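## How does a robot learn to pick things up?

It learns from examples. A person holds a tool with two fingers, like the ones a robot has, and does the job by hand. A camera on the tool records each try. One try is one example.

At Renaud, Awuor Mosoti collected 438 examples of small things being picked up. Then 12 new objects were added. A computer studies the recordings and looks for patterns in how the fingers move.
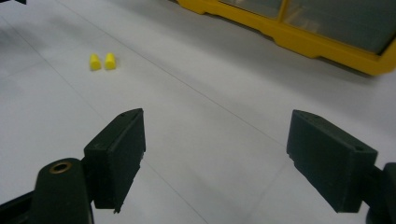

Two yellow earplugs on a tile floor, with the tool's fingers open.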